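RETAIL OPERATIONS: FOUNDATION MODULE
Handout 4: Counter Layout and the Display of Food for Immediate Sale

Module leader: Kirstin Moffat
Seminar tutor: Sérgio Bettencourt
Revised 21 Jun 2018

Purpose of this handout

This handout accompanies the fourth lecture and should be read before the seminar. It deals with small counters of the kind found in station kiosks, hospital foyers, college cafés and village shops. Large self-service floors are covered in Handout 6. Students who missed the lecture on stock rotation are advised to read Handout 3 first, as several of its terms are used below without further definition.

Key terms

Counter: the surface across which goods and payment pass between seller and customer.
Transaction area: the part of the counter kept free for the goods being bought.
Impulse line: a product which the customer did not intend to buy on arrival.
Facing: one unit of a product visible from the customer's side. Two identical packets side by side are two facings; two packets one behind the other are one.
Dwell time: the time a customer spends within reach of the counter.

1. The counter as a working surface

A counter has two users with different needs. The customer wishes to see what is on sale, to judge its price and freshness, and to leave. The member of staff needs to reach stock, take payment and pack goods without stretching or turning away. Layouts designed solely from the customer's side often fail in practice, as staff will move items to suit themselves within the first week of trading.

For this reason the transaction area should be settled first and the display planned round it. It should lie directly between the two parties. Where a tray or mat is used to mark it, the tray should be plain and light in colour, so that small items and coins are easily seen. Goods for sale should not be stored on it, even in quiet periods.

2. Containers and groups

Loose goods placed straight on a counter tend to spread. Containers hold each group together and allow a whole line to be lifted away for cleaning. Baskets are commonly used for bread, fruit and wrapped sandwiches, while rigid boxes are better suited to small packets of even size. Open containers must be used only for wrapped goods, or for whole fruit which the customer will wash or peel.

Packages should stand upright wherever their shape allows. An upright package presents its label and its contents together, and the date can be checked without handling every item in the basket. A basket that is too deep will hide the label; one that is too shallow will let the package fall forward.
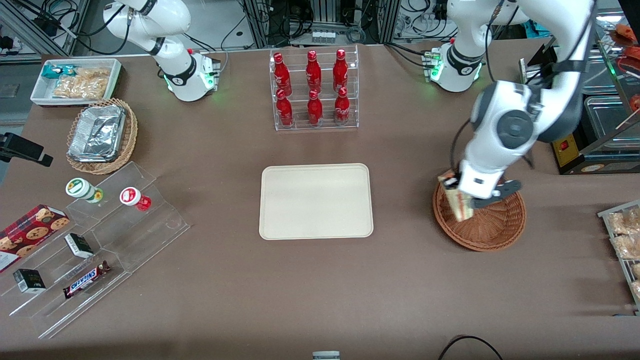 3. Order of products along the counter

Three arrangements are in general use.

By meal. Sandwiches, a drink and a snack are placed near one another. This suits sites with a strong midday trade and supports a fixed-price offer.

By type. All drinks stand together, as do all snacks. Staff find this the easiest to refill, and it is the usual choice where several people share the counter in one day.

By speed of sale. The fastest lines are placed nearest the transaction area. This shortens each sale but requires the layout to be reviewed regularly, as the fastest lines change with the season.

4. Case study: the Wavdale kiosk

The Wavdale kiosk sold 20 lines from a single counter and had been arranged by type since opening. In April the operator, Sakier, changed the layout to an arrangement by meal and kept prices and opening hours as they were. Over the four weeks before the change the kiosk recorded 1525 sales, of which 353 included both food and a drink. Staff reported that the new layout was slower to refill in the morning and asked for a second stock drawer beneath the counter, which was fitted.

Students should note what the study does not tell us. No figures are given for waste, and the weather is not recorded. The sales for the period after the change will be given out in the seminar and should be compared with those above.

5. Preparation for the seminar

Visit one small counter and draw a plan of it from the customer's side. Mark the transaction area and name the arrangement in use. Ask permission before making notes on the premises. Then draw a second plan of the same counter from the staff side, and list any points at which the two sets of needs conflict.

Plans may be drawn by hand and should fit on one side of A4. They will be collected by Mr Bettencourt at the start of the session.

Reading

Agarwal, The Small Shop Counter, chapters 2 and 4.
Danda, Food Display and Customer Choice, chapter 1 (short loan collection only).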